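Kistorside Two-Finger Gripper Kit, Wrist Camera Version

Part no. 3959
Ships from Leltville. Assembly required.

The Kistorside kit is a parallel gripper for small arms built at home or in a shared workshop. It bolts to the Bornetti wrist plate without an adapter. For other arms, drill the blank plate in the kit to suit. The fingers are dark gray, broad at the base and tapered to a point, so the tips can enter openings too narrow for the body of the finger.

The camera bracket sits behind the fingers and points along them. Both tips stay in view through the full stroke, as does the work surface ahead of them. The bracket has one tilt screw. Set it once, lock it, and run the calibration routine again if it is ever moved.

Wall grasps

Rings, cups, tubes and rolls can be picked up by the wall when the outside diameter is larger than the maximum opening. One finger goes inside, the other stays outside, and the wall is pinched between them. A roll of tape lying flat is a good first part to practice on. The cardboard core gives the inner finger a firm face to bear against, while the wound tape on the outer side has some give.

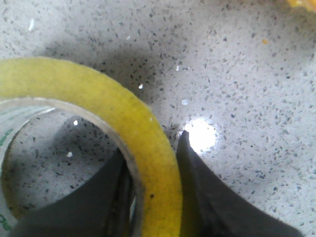
Setting up a wall grasp

1. Center the wrist over the wall of the part, not over the hole.
2. Rotate the wrist until the line between the fingertips crosses the wall at a right angle.
3. Open to wall thickness plus clearance on both sides.
4. Lower until the tips are just above the work surface. Do not let them drag.
5. Close at low force. Raise the force in small steps until the part lifts without tilting.

Lighting

Polished stone and other glossy counters reflect overhead lamps as a bright spot. Edge detection near such a spot is unreliable. Move the lamp or lower the exposure before changing any thresholds. Speckled surfaces may also need a larger blur setting.

Specifications

Maximum opening: 57 mm
Mass with camera and bracket: 887 g
Fingers: two, replaceable, one screw each
Supply: 9 V
Controller: Karagiannis servo board, sold separately

In the box

Gripper body, finger pair, camera and bracket, blank wrist plate, cable set, hex key, spare finger screws. The power supply is not included.

Notes

Firmware from before June does not report finger position during a slow close. Update the servo board before first use. Replacement fingers are sold in pairs only.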